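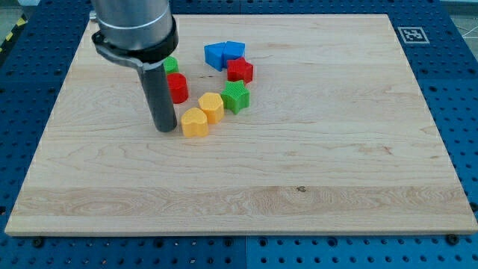

Section 4: Setting Up Your First Listing Report

Welcome back! If you have made it through Section 3, your Drurent account is open, your office profile is filled in, and you are ready for the part most agents were looking forward to when they signed up, the neighborhood report. It is the two-page summary of recent home sales that you can hand to a seller across the kitchen table or send to a buyer who keeps asking whether now is a good time. Set aside a quiet half hour for the first one. The second goes much faster, I promise.

Before you begin

Have these close by:

- Your office login (the one with administrator rights, if your office has more than one)
- The street address of the home you are reporting on
- The name of the sales area as your local board spells it

That last item trips up more people than you would think. Our Ochoa customers, for instance, have two areas with nearly the same name, and the system will happily build you a lovely report on the wrong one.

4.1 Choosing the area

1. Sign in and click Reports in the left-hand menu, then New Report.

2. Type the street address and press Enter. Wait for the little map to finish drawing before you click anything else.

3. Look at the area name printed under the map. If it matches the one you wrote down, click Keep. If it doesn't, click Change and pick the right one from the list.

4. Choose your time span. The usual choice is twelve months. In a small place like Ullau, where a whole season can go by with only a handful of closings, you may be happier with twenty-four.

Note: The report needs at least 35 closed sales to draw the price chart. With fewer than that you will still get the table of sales, but the chart space is left blank and the table moves up to fill it.

4.2 Narrowing down the homes

5. Under Home Type, check the kinds you want to include. Please don't mix condos and detached houses in one report unless your client has asked for it. The middle price that comes out won't describe either one very well.

6. Set the size range. A good starting point for a 1,535 square foot house is to let the system suggest a range and then nudge the upper end to 2,000. If that brings in homes you know are nothing like your client's, bring it back down a little and try again. There is no charge for trying.

7. Click Preview Sales and read down the list. You know these streets better than any program does! If you see a sale between family members, or a house that was sold half finished, clear the checkbox beside it.

Caution: Clearing a checkbox removes that sale from this report only. Delete Record, at the bottom of the same screen, removes it from your office's whole file, and every colleague's reports will change along with yours. Records deleted this way can be restored by our support desk for 42 days. After that they are gone.

4.3 Comparing with last year

8. Turn on Compare to Prior Year. The report will then show this period beside the same months a year earlier, so that a busy spring is set against another spring and a sleepy winter against another winter.

9. Decide whether to show the number of sales, the middle price, or both. Both is the default, and I would leave it there for a first report. Sellers tend to go straight to the price, while buyers are often glad to see how many homes have been changing hands.

Note: Figures for the most recent month can shift a bit as late closings are entered by other offices. Reports made in the first week of a month carry a small "preliminary" label beside the newest number. You can run the same report again later on and the label will drop away by itself.

4.4 Saving and sharing

10. Click Save and give the report a name you will recognize later. Street name first, then the client's last name, works nicely.

11. To print, choose Letter size. To email, click Share and enter the client's address. The link stays open until the end of November, when all shared links are renewed for the coming year, and you can close it sooner from the same screen.

Caution: The report describes past sales. It isn't an appraisal, and the line saying so at the foot of page two can't be turned off.

If the area list comes up empty, sign out, sign back in, and try step 3 once more. Offices in Prernmont that joined before the area boundaries were redrawn may need to click Update Areas under Settings first, and it takes a few minutes to finish.

Section 4 revised October 2019 by Sakda Rojanasak, Customer Guides. Continue to Section 5: Adding Your Photo and Office Logo.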